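Osaze Effiong
14 posts

1/ I moved to Waritz in June for work and I want to write down what I learned about finding a flat here. My language is not perfect, so please be patient with me.

2/ First, the adverts. "Near the station" can mean a walk of five minutes or a bus that stops after eight in the evening. Ask for the street name before you go. If they will not give it, do not go.

3/ My first viewing was in the Odum quarter. The stairs smelled of paint and eleven people were waiting in front of me. I did not get it. I was a little relieved, the bedroom had no window.

4/ The rent I pay now is 1151 a month. To this you must add 269 for heating, water and the lift. The adverts write the first number very big and the second one very small.

5/ Before the keys I had to pay 3399 in one transfer - deposit, first month and a fee for the contract. I had expected less. I ate a lot of lentils that month.

6/ A word about the contract. Mine had 14 pages and I read all of them with a dictionary, it took the whole of a Wednesday. Page nine said that I must repaint every room when I leave, in any case. I asked to take this out and they took it out, without discussion!

7/ So please ask. I used to think that a printed contract cannot be changed. In Waritz at least, it can.

8/ The size in my contract is 56 square metres. The balcony is included in this, also the cupboard under the slope where I can only stand like a question mark.

9/ "Unfurnished" was for me the biggest surprise. In my country it means no sofa. Here it meant no lamps, no curtain rails and no kitchen sink. I washed plates in the bath for nine days.

10/ The sink I bought from the former tenant of the flat below. It is a very good sink.

11/ Heating: write down the meter on the day you get the keys and send it to the landlord by email the same evening. I did it two days late and we are still discussing these two days.

12/ The neighbours. I rang at each door on my floor and said my name. One lady gave me the bin calendar and explained it to me twice - brown is every week, yellow is not.

13/ If you look from abroad, do not pay anything before somebody has stood inside the flat. I lost a small sum this way and I don't want to talk about it more.

14/ That is all I know for the moment. If you have also rented in Waritz, write me what I forgot, I will add it.

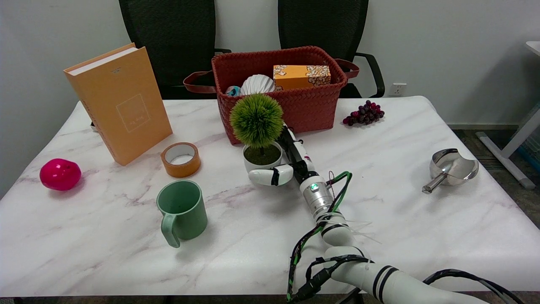
Chaiyaporn: You forgot the name on the letterbox. My first two heating bills went back to the sender and I had to pay a late fee for both, so put it on the day you move in, even if it is only a piece of paper.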